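3.2 Rugs, edges and the floor beneath them

The second part of the study deals with floor coverings in ordinary living rooms. Floors have received less attention in the housekeeping literature than kitchens or closets, and where they are treated the subject is usually cleaning products. We were interested in something narrower: what people do with a loose rug that has moved or lifted, and how long they leave it that way.

The material comes from households in two towns, Temton and Munolport. Each household kept a short diary for 8 weeks, with one entry in the morning and one in the evening. Entries used a form of 4 fields: the room, the state of the rug, what was done, and who did it. The full set holds 2,160 entries. Of these, 157 mention a corner or an edge that was curled, folded or bunched. The remaining entries mostly report no change, vacuuming, or furniture being moved on or off the rug.

Following El Ouafi, we separate three states. A rug is "flat" when its whole underside rests on the floor. It is "lifted" when part of the edge stands up but the rug is otherwise in its usual place. It is "shifted" when the rug lies flat but no longer lines up with whatever the household lines it up with, such as a wall, a sofa or the joints between the floor planks. The states can overlap, and the form allowed more than one to be marked. El Ouafi's original scheme had a further state for rugs that were rolled up and put away. We dropped it, as the diaries covered only rugs in use.

Lifted corners were often left alone. Entries in this group tend to be brief ("corner up again, left it"), and the same corner may be reported on several days running. Shifted rugs were treated differently. People who lined their rugs up with the planks noticed small changes in angle and wrote about them at some length. People who lined them up with furniture rarely reported a shift until the furniture itself was moved for cleaning.

The type of floor matters here. On smooth plank floors a light rug slides easily, and a person walking across it can push it out of line. The same rug on fitted carpet creeps more slowly but is more likely to ripple in the middle. Most of the Munolport homes had plank floors or plank-look floors, while Temton was mixed. We did not ask about underlays at the start of the study and added the question only in the third week, so the answers on this point are incomplete.

Light also affects what gets noticed. Several diaries report a curled corner in the evening entry that does not appear in the morning one, although the writer says it had probably been there all day. A gray rug with a short pile shows little contrast of its own, and a lifted corner stands out mainly where it catches the light. Figure 4 shows a light gray rug over brown wood-grain laminate, much of it in shadow, with a raised and rumpled corner. It would be coded as lifted under our scheme.

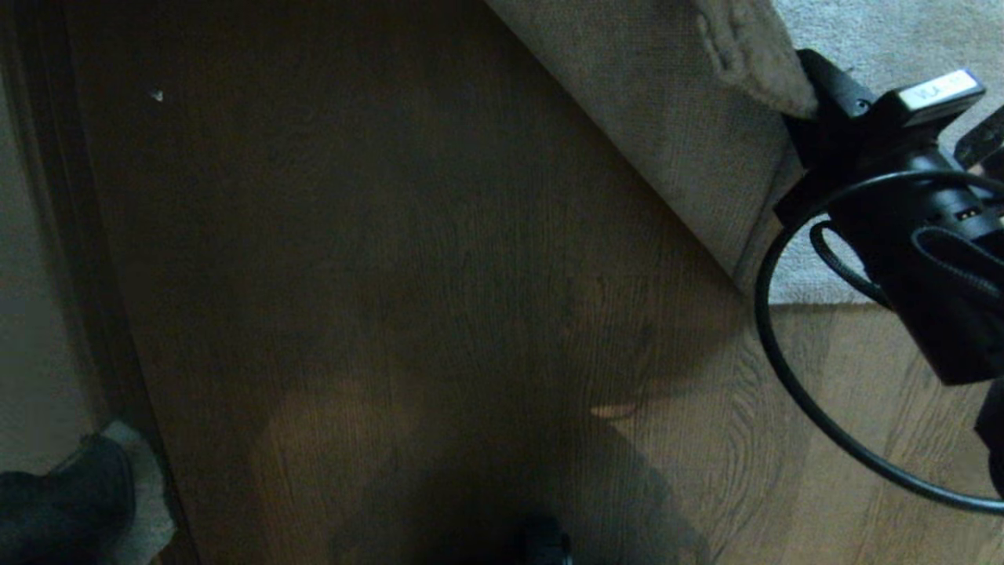
Figure 4. Short-pile gray rug on laminate flooring, with one corner turned up.

Should a curled corner be flattened by hand each time, or treated once and left? In the diaries, pressing a corner down by hand was the most common action and also the one most often repeated within a day or two. Households that turned the corner under in the opposite direction and left a heavy book on it overnight reported fewer repeats. Corner tape was tried in a few homes, with mixed comments about residue on the floor.

The coding was done twice, the second time without sight of the first set of codes. Most disagreements concerned entries where the writer used "crooked", which some households applied to a shifted rug and others to a rug with a bent edge. Where the rest of the entry did not settle the matter, both states were recorded. The Stitari form, which we used for the kitchen part of the study, avoids this problem by giving a small sketch beside each state. We would use sketches for the floor diaries as well in any later round.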